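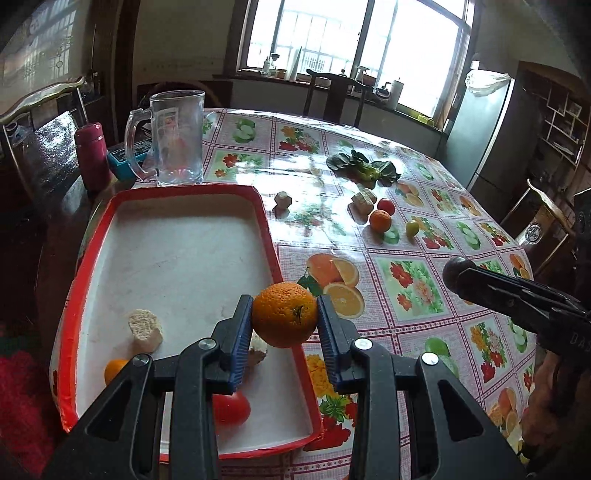
Grip-width estimation (Rarnitus)

Grip-width estimation is the bit of the Rarnitus software that decides how far apart two fingertips should be when they meet a thing. I look after this page with Bogdan Zamfir, who wrote most of the first version at Stuswood, so forgive me if I get carried away!

How it works

The model looks at the view from just above the jaws and guesses one number, the opening in millimetres, 30 times a second. An orange between the tips is a lovely case (round, bright, much the same from every side). A lumpy beige chunk is nastier, as the right width depends on which way you come at it. Printed fruit on a tablecloth is my favourite trouble. It has the colour and the outline of fruit but no height at all, so the planner checks depth before it believes in any orange.

Training data

The Skokow set has 1173 grasps, and 336 of those are on patterned cloth. Bogdan wanted more plain tables, I wanted more flowers, and we're still arguing. Strong window glare gets its own tag, and the loader can skip it.

Versions

There have been 3 so far. The current one, Lungu, smooths the width over time, which stopped the jaws twitching in replay but made them a touch slow on tomatoes.

Last updated: October
Contact the editors | © Rarnitus | Back to top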